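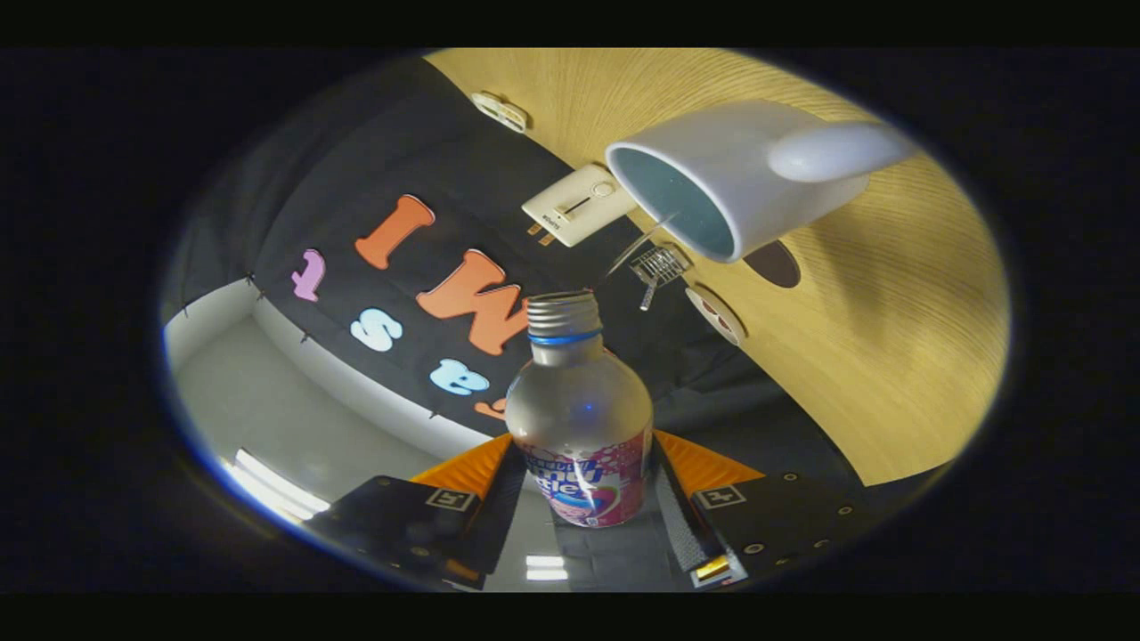
Attachment 1: metal bottle being filled from a white cup

Ticket 149 - Label printer drops white ink layer on curved stock
Site: Drukow
Opened by: Lwazi Buthelezi
Status: Closed
Priority: 3

Reported fault
Bottle labels sent from the Istik layout program print without the white underlayer. Colours come out dull on clear film. Paper stock prints normally. Fault began after the driver update on the Kernero print server.

Log
Restarted the spooler and cleared the queue. No change.
Printed the built-in test page from the printer panel. White layer present, all nozzles firing. Hardware ruled out.
Sent the same job by USB from a laptop with the old driver. White layer present.
Compared the two drivers. The new one expects the spot colour to be named "White_1". Our templates use "WHITE". The driver ignores any name it does not know and raises no warning.
Renamed the spot colour in one template and printed 4 labels on clear film. All correct.
Applied the same change to the remaining 13 templates - the Chow set was locked and had to be checked out first.

Resolution
Spot colour renamed in all templates. Driver left at the current version. Old driver package kept on the server in case of rollback.

Outstanding
Jobs saved in the queue archive before October still carry the old name. They must be exported again from the template before reprinting. Do not resend them from the archive.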